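**Gridcombe open day, February: bowl handling at the two-arm cell**

### gridcombe_office

The Gridcombe automation department thanks all members who attended the open day. Attendance for the day was 713. The bowl demonstration in Hall 3 closed at 4 p.m. as announced. Theda Hinrichs presented the cell and took questions after each session. Comments on the demonstration may be posted in this thread.

### e.ronning

On behalf of the Grønli group, I wish to thank the hosts. Our members were chiefly interested in how two arms share one dish rack, and in the handling of bowls standing on edge. 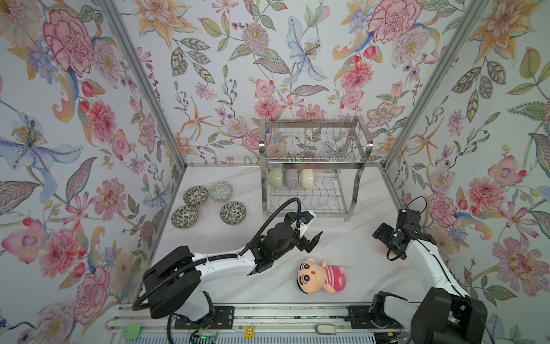
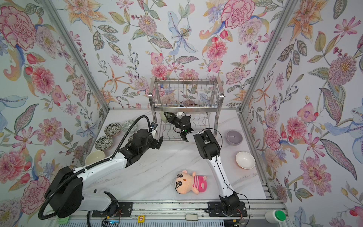

Right arm with the pale green bowl at the rack. 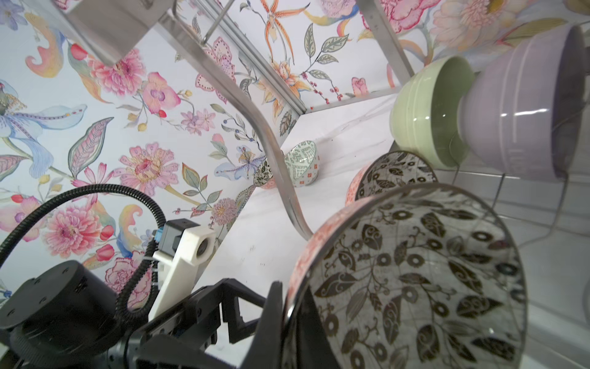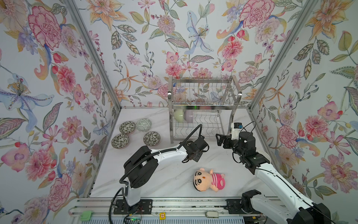

### Rikitz_Training

We would question the choice of task. Our trainees see very few dish racks. A part from the production floor would have been more useful to them, and the floral wallpaper made it harder to follow the grippers from the back row.

### e.ronning

I respectfully disagree. A glazed bowl with a curved rim is a fair test of a two-finger gripper, and a rack leaves little room for error. As to the wallpaper, a plain white wall tells a visitor very little about how a system performs in a busy setting.

### brullotier_service

Brullotier supports the second point made by Rikitz. The view from the back was poor – a larger screen would help. We have no objection to the bowls.

### T_Hinrichs

Thank you for these remarks. The bowls will remain in the program, as they are easy for the public to understand. A session with machined parts has been requested for the next open day, and I have asked for a second screen. Groups wishing to reserve seats near the cell should write to the office, stating the number of visitors.

### Rikitz_Training

Noted with thanks. We maintain our view on the task, and will send 4 trainees to the machined parts session if it is approved.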